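Where does a T-shirt come from? Cotton! It grows on a bush. Fluffy white bolls, seeds stuck inside. A machine pulls the seeds out.
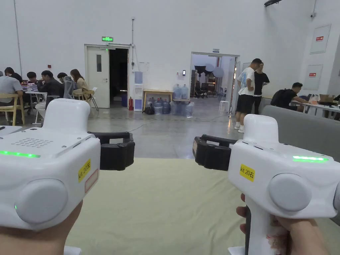

A covered tabletop.

Next, spinning. Fibres get twisted into yarn, then knitted into loops. Loops are why your shirt streches.

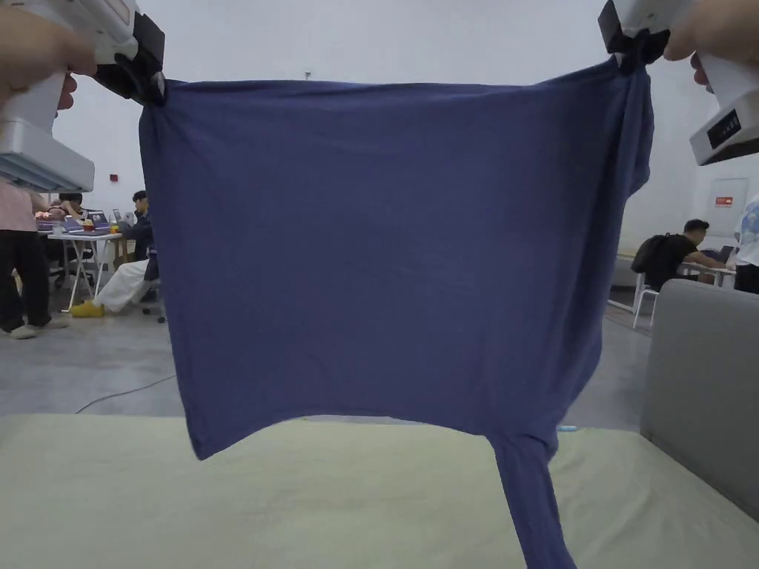

By the Grokilau Kids desk

Colour comes from dye. Navy needs lots of it. And water? One shirt can use 2,296 litres, mostly for growing teh cotton. 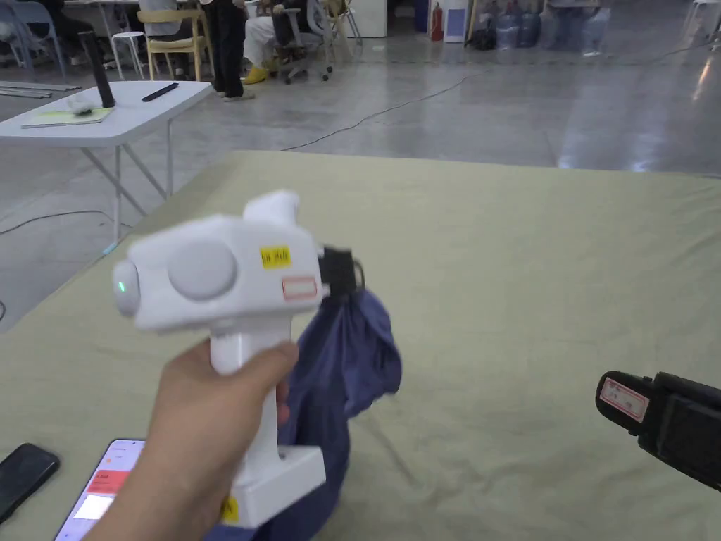
So wear it longer. Hole? Patch it. Too small? Pass it on.
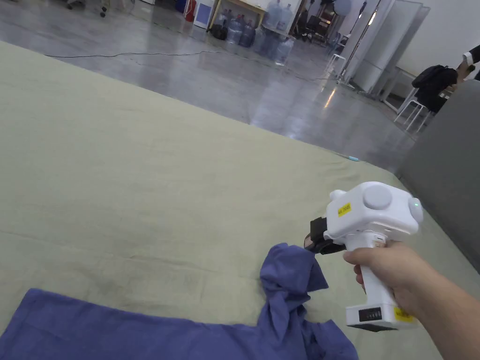 Really worn out? Cut it up for rags.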